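4. Drying and storing fruit slices

The Nestach leaflet says any fruit will dry in one cycle. I doubt it. Use the steps below and trust your fingers over the timer.

4.1 Set the dial to low and let the dryer run empty for a few minutes.

4.2 Cut the fruit into even slices. The "crisp" preset expects them thinner than most kitchen knives will manage, so ignore it.

4.3 Lay the slices in one layer. The maker claims 1000 g per load - perhaps, if you stack them, and then the middle stays soft.

4.4 Check after 90 minutes and swap the top and bottom trays. The leaflet calls this optional. It is not optional on my machine, nor on Ashton Kingi's.

CAUTION: The lid vent gets hot. Lift the lid by the side grips.

4.5 Let the slices cool fully before you pack them.

4.6 Pack into clean, dry bags or jars, filled no more than two-thirds.
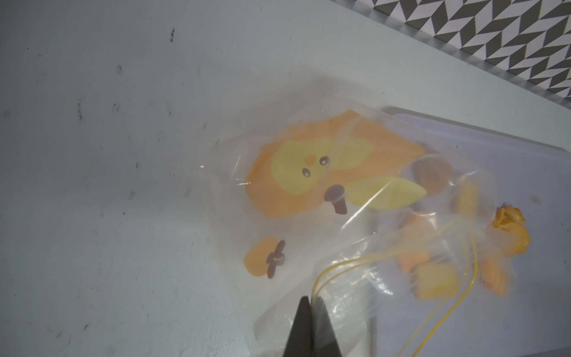 4.7 Close each bag and leave it at room temperature for 72 hours, shaking it once a day. If mist forms inside, put the fruit back on the trays.

NOTE: "Keeps for a year" is printed on the box. Nobody I asked had kept any that long. Write the packing date on a label and taste a slice now and then.

4.8 Wash the trays by hand. They are sold as dishwasher safe - two of mine warped.

For sticky fruit, see section 5.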